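Got a letter saying I owe state tax on a side job from years ago. Do I just pay it?

Posted in Taxes & Money Owed by porchlight_gal

Hi all, long-time reader, first time posting. I got a letter from my state's revenue department saying I owe $3478 for a year when I was doing weekend bookkeeping for a little company called Hevberg. They paid me as a contractor and I thought I'd put it all on my return. The letter says I didn't, and it has added interest and a late penalty on top. The original tax was just under $3000, so the extras are a good chunk of it!

My problem is that I moved apartments twice after that and my paperwork is a mess. I have bank statements but I can't find the form Hevberg sent me. The letter is dated back in February and went to my old address first, so the deadline to object has already passed by a couple of weeks. I also read that the state puts people on a public list on its website if they don't pay, and my boss at Forusmont is exactly the type who would look. Can they do that over an amount this size? And if I call, am I admitting I owe it?

I was going to call this week but I keep putting it off. Spent the whole afternoon outdoors instead of dealing with it, lol.
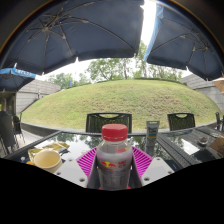

Page 1 of 2

Edited to add: I do have a copy of the return itself, because I used Clirero to file that year and it lets you download old ones. The contractor income is there, but on a different line than the one the letter talks about. Does that matter?

sandhill_tom
Joined Jun 13, 2023

Yes it matters, a lot! If the income is on your return and the state says it isn't, there's a decent chance their computer matched the form against one line and didn't look at the others. Same thing happened to me with some delivery money. I'd reported it as "other income" and they wanted it on the business schedule. I sent a copy of the return with the line circled and a one-page letter, and the bill dropped to $89, for something else I really had messed up (my own fault, I added wrong).

Call them. Calling isn't admitting anything. Tell them the first notice went to an old address and ask if they'll still take a late objection. Some states will and some won't, and the person on the phone can at least tell you which form to use. Write down the date, the time and whatever they give you as a reference number. I was on hold forever, so bring something to drink and put it on speaker. 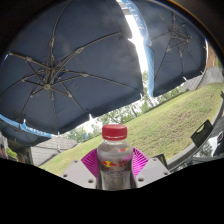 What to have next to you when you call

The letter, obviously, with the account number. The return from Clirero, both state and federal if you can get both. Bank statements showing the Hevberg deposits, so you can add them up and see if the total matches what the state thinks you were paid. I'd also email Hevberg and ask for a copy of the form. If they can't find it, you can usually ask the IRS for a wage and income transcript, which should show what was reported under your number, though it may not go back far enough.

About the public list, every state does it differently. Mine only posts people who owe way more than you do, and they have to mail a warning first. Look for the rules on your own state's site. It's normally under "delinquent taxpayers."

mrs_biscuit_77

Just pay it. They always win and the interest keeps going up.

quiet_ledger

I wouldn't pay the whole thing before finding out if it's right, sorry. But if some of it turns out to be owed, ask for two things. One is a payment plan. I got one for $25 a month on a smaller bill, and in my state being on a plan and keeping up with it kept me off the list. The other is to ask them to drop the penalty, which is separate from the interest. They hardly ever budge on interest, but a notice sent to the wrong address is a fair thing to bring up on the penalty side, especially if you can show you'd changed your address with them.

If you don't want to do it alone, look for a low income taxpayer clinic nearby (there are income limits). I paid for an hour with a small office called Chauhan when I had mine and it was money well spent, but I'd try the phone call first.

Check that your new address is on file now, too, or the next letter will go to the old place again.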